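The Return Counter Was Worth Keeping

Santino Medina
October 5, 2020

The Cindport library closed its front desk to returns in the spring and put a metal bin by the parking lot. Last week the city said the bin is permanent. The desk will still be there, but it will handle new cards and lost items only, and only in the afternoon. I think this is a mistake, and I think the reasons given for it are weak.

I understand why the change was made in the first place. There was a virus, people were scared, and a bin outdoors was safer than a line indoors. I used the bin all summer and had no complaint about it. My complaint is with the word permanent.

The city's notice gives one main reason, and it is money. Taking returns at the desk costs staff hours. According to the notice, dropping it will save 47 hours a month across the main building and the Rallis Street branch. That is a real number and I don't dispute it. But the notice doesn't say what will be done with those hours. If they were going to a longer Saturday, or to the homework room, I would want to hear the argument. As far as I can tell, they are simply going away.

I worked a return desk for two years in my twenties, in a different town. It was dull work and I wasn't especially good at it. You take the book, check the spine, check for a bookmark or a boarding pass or somebody's gas bill, scan it, and put it on the cart. Most people say hello and leave. A fair number say something about the book. They liked it, they couldn't finish it, their mother wants the next one in the series. Then you tell them where the next one is, or you put in a request for it. None of this goes down in a report as a service, so when someone adds up what the desk does, it comes out as scanning.

It also caught mistakes. A man once brought back a book that our system said had never left the building. A girl returned a DVD case with the wrong disc in it, and we fixed it while her father waited. With a bin, the wrong disc gets found a day later, a notice goes out, and a fee may go on the card. The father then has to call during the afternoon hours and explain himself. The work hasn't gone anywhere. It has been moved to him, at a worse time of day.

This is my larger objection to a lot of what gets called savings. The bank on Lonen Avenue took out two of its three tellers, and now everyone with a question that the machine can't handle stands in one line. The pharmacy put in a phone menu. The gas company will talk to you if you can find the number, and I've spent the better part of a lunch break looking for it. In each case somebody's hours were cut and everybody else's hours went up a little. Those extra minutes belong to the public, so they don't show up on anyone's budget.

I have heard the answer that younger people prefer it this way. Some do. My nephew would sooner walk a mile than speak to a clerk. But a bin and a desk can exist in the same building, and for years they did. The old night drop by the side door worked fine for people like him. Keeping it never required closing anything else.

I have also heard that the desk was hardly used. The notice says 237 people brought items to it in person during the last full month it was open. I suppose that is meant to sound small. It doesn't sound small to me for a town this size, and I would guess that many of them are older people who came in the morning, which is when the desk will now be dark. My neighbor is one. She is eighty-one and she can reach the counter from her walker. The handle on the bin is stiff and it pulls down from shoulder height. She has asked me to take her books back for her, and I'm glad to do it, but she used to go herself.

What I would ask for is modest. Open the desk to returns on weekday mornings once the building is back to normal hours. Leave the bin where it is for anyone who wants it. If the money really can't be found, say so plainly and say what it was spent on. The city is putting $650 into new signs that tell us how to use the bin, so there is at least something to start with.

Sedora, just up the highway, made the same change before we did and then put its desk back on weekday mornings. I don't know everything that went into that decision. I do know their branch had a clerk at the counter the last time I stopped in, and there were people talking to her.

The library board takes comments by mail or through the form on its web page. Comments on the notice are open through the end of October. A letter doesn't need to be long. Give the branch you use, say what time of day you go, and tell them whether you used the desk. If you have ever had a fee that a clerk could have cleared up on the spot, put that in too.

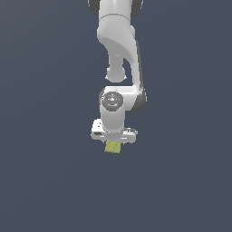
I'm sending mine this week, and I'll drop off my neighbor's letter along with it, on the same trip as her books.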